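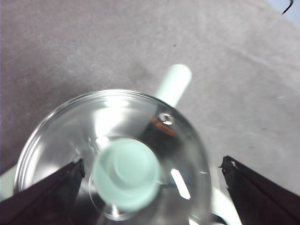

Storum Site Backups: Frequently Asked Questions

Last reviewed: April 2025

What does the backup service cover?

Storum copies the files, themes, plugins and database of any website held on a Mansour or Fardale hosting plan. Email accounts are not included and must be backed up separately.

How often is a copy made?

One copy is made each night. Customers on the Fardale plan may also request a copy at any time from the Backups page of the control panel. Copies requested by hand count towards the storage limit.
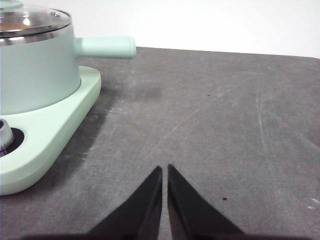

Requested copies normally appear in the list within 11 minutes. Larger sites may take longer, and the page may be closed while the copy is being made.

How long are copies kept?

Nightly copies are kept for 40 days and are then deleted. A copy marked "Keep" is held until the customer removes it or the account is closed.

Can I restore a single page or image?

Single files and folders can be restored from the Files tab. The text of pages and posts is held in the database and cannot be restored one page at a time. Customers who need one earlier version of a page should download the database copy and contact Support, quoting article 238.

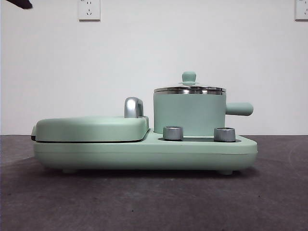 Photo: Ismail Tahiri

Will my site be offline during a restore?

Visitors will see a maintenance notice while the database is replaced. Orders and comments received after the chosen copy was made will be lost, and shop owners are advised to export recent orders first.

Is there a limit on size?

The Mansour plan allows 300 GB of backup storage per account. When the limit is reached, the oldest nightly copy is removed to make room for the next.
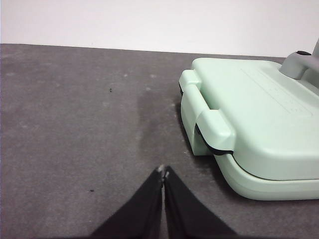
Copies marked "Keep" are never removed in this way. If they fill the whole allowance, nightly copies will stop and a notice will be sent to the account holder.

Can I move my copies from Bumex?

Copies made with the Bumex plugin can be uploaded in ZIP format until the end of May. Password-protected archives are not accepted.

Who may restore a site?

Only the account holder and users with the Administrator role may do so. Roles are changed under Account, Users.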